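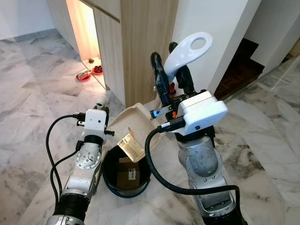 Two Arms, One Dustpan: Notes for the Plitville Tooling Evening

6 min read

Good evening, everyone, and thank you for coming out on a weeknight (and for moving the chairs!). I'm going to talk about sweeping, and mostly about the software underneath it, because that's where our year has gone.

Start slowly here. Ask who has written a planner for one arm, then who has written one for two. Wait for the groans.

Our planner is called Wirkham. It used to treat the arms as two separate robots that happened to share a base, each with its own goal and its own clock. That works nicely for putting things on shelves. With a broom and a dustpan it falls apart, as the two tools have to meet on the floor and stay met, and a late left arm means the right arm is holding a dustpan for no one. 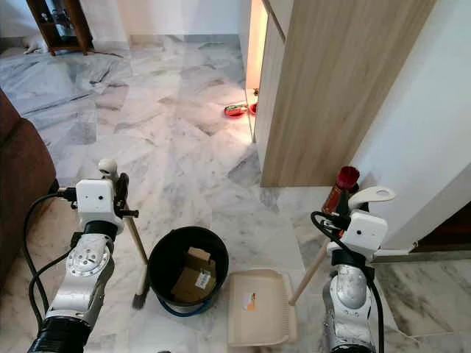

Broom on the left, dustpan on the right, bucket between.

So we gave the pair a single task frame, pinned to the front lip of the dustpan. The broom path is written relative to that lip. If the pan shifts a little, the stroke shifts with it, and we don't have to replan the whole motion. I'm very fond of this change, and it was only 164 lines once we stopped arguing about it.

Pause for questions on frames. There is always one about wrist limits, and the honest answer is that we clamp them and hope to do better by April.

Next, perception. Irura is our segmentation service, and it was trained on tidy floors. Talk through what happens when the tools are down among everything else: a broom handle is long, thin and pale, and anything lying across it or under it cuts the mask in two. We now join the pieces along a fitted line before we ask for a grasp.
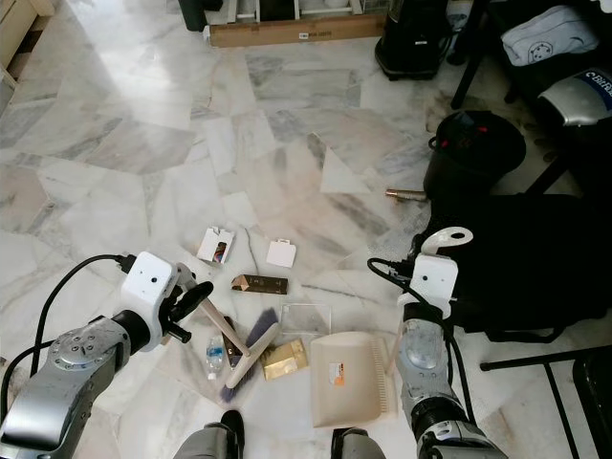 What counts as litter?

My favorite part, so don't rush it! We log every object proposal and replay the logs at night through the De Haan viewer. We have 3,735 labeled proposals so far, and about 1,000 of them are plain disagreements between the detector and the person labeling. 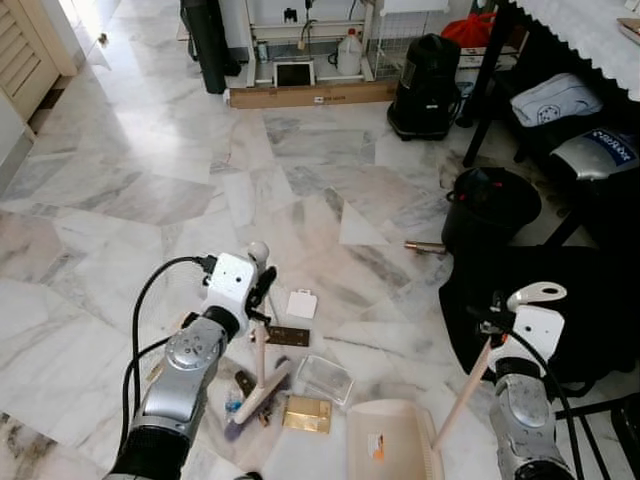 Depth is the weak channel for flat, shiny things, and we lean on it far too much. On polished stone the sensor gives us holes and reflections, and the filter smooths them into more floor. Take the clear plastic lid down by the purple bristles, with marble showing all around it: color doesn't help much and depth doesn't either. The gold card is another sort of trouble, bright enough that a change of angle can change its outline. Our present fix is to keep weak proposals alive over several views and let the planner sweep through the region anyway, on the grounds that an extra stroke is cheap.

If there's time, show the replay viewer live. If the network is slow, skip it and go to questions. Remember to repeat each question for the people at the back.

Contact | Copyright 2020 Wirkham project | Back to top

Related talks
Replaying logs without losing your timestamps
Irura: joining broken masks on thin objects
Task frames for shared tools
A short tour of the De Haan viewer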